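About Zusbridge

Zusbridge makes a meal planning app for people who like to cook and are tired of deciding what to cook. You tell it who is eating, what's already in the fridge and how much time you've got, and it puts together a week of dinners with a grocery list to match. We started it in a rented room above the Goletti bakery in Wimbridge (great smells, terrible for concentration) and we still work there, with a bigger table and much better chairs.

How we got started

The first version was a spreadsheet. It had 86 dinners in it, a column for prep time, a column for "kids will eat this," and a button that picked five of them at random. We passed it to friends, friends passed it to their sisters and coworkers, and pretty soon we were getting emails from strangers asking why it had given them chili two nights in a row. Fair question! Fixing the chili problem took most of a winter, and by the end of it we had something that looked a lot like an app.

We opened it up to everyone in August of the following year. The planner now draws on 291 recipes, all of them cooked in our own kitchen before they go in. We add more every month, mostly on the basis of what people write in and ask for. Lately that has meant a lot of beans, plus a long and happy argument over how much garlic counts as "a little."
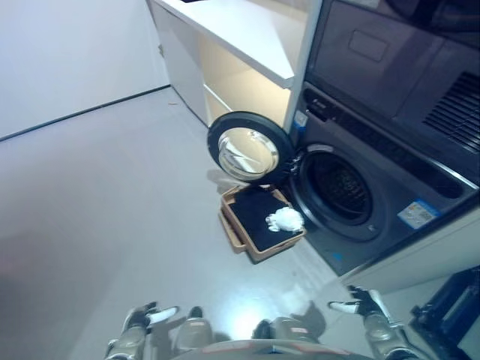 Can I use my own recipes in the weekly plan?
Every account has a My Recipes shelf, and anything you save there can go into your plan next to ours. Type it in or paste it from another page, set the number of servings, and the ingredients will show up on your grocery list the same way ours do.

What we love working on

Leftovers, mostly. Our favorite part of the whole app is the Second Night feature, which takes the half a roast chicken or the extra rice from Monday's dinner and builds another meal on it. We have 167 Second Night pairings so far and we get a little giddy whenever we find a new one. Last month it was mashed potatoes into a skillet cake with scallions and a fried egg, and three of us went home and made it that same evening.

We also spend a lot of time on the grocery list. It sorts itself by store section, it adds up the onions across all your recipes, and you can share it so that 2 people can shop from the same list without both coming home with milk.

Our test kitchen

Recipe testing happens at the D'Amico kitchen, two streets over from the office. It has a home-size stove and ordinary pans, and we like it that way. If a dish needs more burners than most people have, it goes back for another try. Testing starts at 10 a.m. and lunch is whatever got tested, so the office is very interested in the schedule.

Say hello

We read every message that comes in, and we really do want to hear what you made this week. Use the Contact link in the menu, or write to us from the Help screen inside the app. Photos of dinner are always welcome, burnt edges and all.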